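Luvo Android App: Release Meeting Minutes, February
4 min read

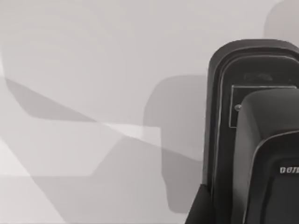
Meeting opened at 10:05. Chair: Yevdokiia Yatsenko. Minutes: Rostyslav Shevchuk. Also present: one representative each from Geltari (backend hosting) and Bouchard (testing). Minutes of the previous meeting were accepted with one correction: the crash count for the offline mode should read 56, not 65.

1. Install package size
The current release build is 212 MB. Yatsenko stated that the limit agreed last quarter was 125 MB and that the bundled map tiles account for most of the overrun. Shevchuk proposed moving the tiles to a first-run download. Bouchard objected that users on metered connections would be affected. Agreed: tiles move to a separate download, with a prompt that shows the file size before the transfer starts. Default region only.
Action: Shevchuk, before code freeze.

2. Permissions
The app still requests contacts access at launch. The feature that used it was removed two versions ago, but the manifest entry was left in — the sync library adds it back at build time. Agreed to override the entry in the build file and add a check to the build script.
Action: Shevchuk.

3. Crash reports
Geltari reported 1,471 crash reports for the current version. The largest group comes from the settings screen when the phone is rotated while a dialog is open. Bouchard can reproduce it on two test phones. A fix is in review. The second group has no usable stack trace, as the symbol file for that build was not uploaded. Geltari will accept a late upload.
Action: Shevchuk to upload the symbol file today.

4. Okarik account migration
Old Okarik logins still work through the compatibility endpoint. Geltari wants to turn it off. Yatsenko asked for one more release cycle, with a notice shown at login. Geltari agreed, provided that no new accounts can be created through the endpoint in the meantime. Wording of the notice was not settled.
Action: Yatsenko to circulate draft text.

5. Direct download file
The APK on the download page is one version behind the store release. It is signed with the same key, so updating over it works. Agreed to publish both from the same build job and to list the checksum next to the link.
Action: Bouchard to test an upgrade from the old file.

6. Other business
Dark theme contrast on the search screen was raised again. Deferred.

Next meeting: after code freeze, same time. Closed at 11:20.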